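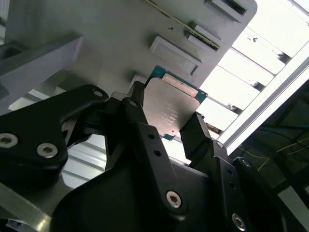 Handling and Storing Loose Computer Processors

Workshop Guidance for Members and Staff
Revised 1st April

These notes apply to anyone who removes, cleans, sorts or stores desktop processors at the Oder repair workshop. They replace the single page that was posted beside the parts cabinet in February. Questions should be addressed to Zohreh Ahmadpour at the parts desk.

Before you begin

Clear the bench of drinks, food, loose screws and metal filings. Wash and dry your hands, as skin oil leaves marks on the metal lid and is difficult to remove from the contacts underneath. Put on a grounding strap and clip it to the bench ground point. Members who work without a strap will be asked to stop.

Have the destination ready before the processor leaves its socket. A chip should travel from the socket to its holder or case in a single movement. It should not be set down on a bare bench, on paper towel, on a plastic bag of the ordinary kitchen kind, or on top of the computer's case.

Holding the processor

A processor of the common desktop type has a metal lid, properly called a heat spreader, fixed to a thin green board. Hold it by opposite edges. Do not touch the underside, whether it carries pins or flat contacts. Do not squeeze. The grip needed to hold a chip is very light, and extra pressure only makes it more likely to spring from the fingers.

Keep the lid facing upward whenever possible. If the underside must be inspected, turn the chip over slowly above a soft mat, with the elbows resting on the bench.

Vacuum pens are available from the parts desk on request. They work well on a clean lid and poorly on one that still carries thermal paste.

Finding the correct orientation

Most processors carry a small mark at one corner, and many have notches in the edge of the board as well. The socket has matching features. Find both before lowering the chip. If the mark is hard to see, tilt the processor under a desk lamp until the light crosses it from the side. The same method helps with the engraved text, which can be nearly impossible to read when light falls on it directly.

Lower the processor straight down. It should settle under its own weight. If it rocks or sits high at one corner, lift it out and check the orientation again. Never press a chip into place.

Removing old paste

Use isopropyl alcohol of at least 70 percent strength and a lint-free cloth. Stronger alcohol dries faster and is preferred where it is available. Dampen the cloth, never the chip, and wipe from the edge of the lid toward the middle so that paste is not pushed over the side and onto the green board. Two or three passes are usually enough. Allow the lid to dry fully before storage.

Dried paste that resists wiping should be softened with a damp cloth laid over the lid for 2 minutes. Blades, screwdrivers and fingernails are not to be used.

Using a rigid holder

A rigid holder is the preferred resting place during bench work. A suitable one supports the board at its edges, has raised lips at the corners, and leaves the lid clear so that the chip can be lifted without tools. 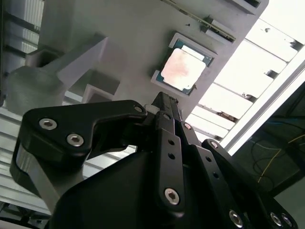

Check each holder for dust and grit before use. A holder that has become loose should be withdrawn and handed to Bo-ram Cho for replacement. If a chip must be forced in, the holder is the wrong size and another should be chosen. Holders made by members are welcome, provided they have been tried first with a dead processor from the scrap drawer.

A holder fixed to a plate or stand must be secured before a chip is placed in it. Keep cables and sleeves clear of the area.

Long-term storage

An open holder is intended for the working session only. At the end of the session each processor goes into a hinged clamshell case and then into an antistatic bag. Write the model, the date of removal and the result of the last test on a label, and attach the label to the bag. Labels placed on the lid leave adhesive behind and interfere with cooling later.

Cases are kept in the Uria cabinet, shelf 3, in a dry room away from the radiator. Stack them no more than 11 high. Tested and untested parts are kept in separate trays, and a chip whose history is uncertain is to be treated as untested.

If a chip is dropped

Do not install it. Inspect the corners and the underside under the magnifier. Bent pins should be shown to Parisa Akbari before any attempt is made to straighten them. Enter the incident in the parts book, with the label details and your initials.

Supplies

Cloths, alcohol and clamshell cases are ordered through the parts desk. Requests received by the end of the month are filled with the following delivery. Please return unused antistatic bags flat and unfolded.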